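Report on the Visit to the Nägeli Household Goods Fair
6 March 2020

The Association's spring visit was made to the household goods fair held in the Nägeli halls. Members travelled by coach and were received at the east entrance, where passes and a printed plan of the stands were handed out. The fair brought together 100 exhibitors across 2 halls, and the morning was given over to the larger of these.

The first call was at Cono, a maker of enamel pans and kettles. The firm's staff explained how its lids are pressed and finished, and members were able to compare the present range with pieces from earlier years. Questions were chiefly about spare parts. Cono undertakes to supply handles and knobs for 15 years after a line has been withdrawn, a policy which several members considered worth raising with other suppliers.

The party then moved to the smaller hall, given over to goods for the sink and worktop. Skidero had taken a corner stand and gave a short talk on storage in small kitchens, with particular attention to drainage and to the space lost behind taps. 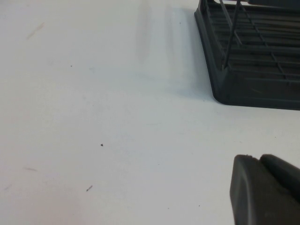
Dark grey dish rack on a white surface 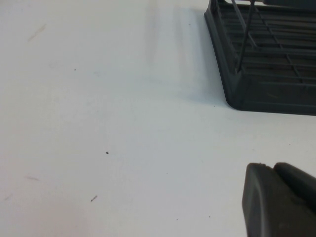

Lunch was taken in the upper restaurant. Service was slow, and the afternoon programme began late as a result. Members may wish to note that the restaurant does not accept bookings for parties of more than 50.

The afternoon talk, given by Evitz, dealt with the labelling of goods sold in more than one country. The subject is a dry one, but the speaker kept to plain terms and the handout was useful – copies are held in the Association's office and may be borrowed on request. There was less time than planned for the textile stands, and the display of table linen was seen only briefly.

The coach left from the east entrance at the close of the fair. The next visit will take place in July, and members wishing to attend should return the enclosed form to the office. Travel costs will be shared on the same basis as before.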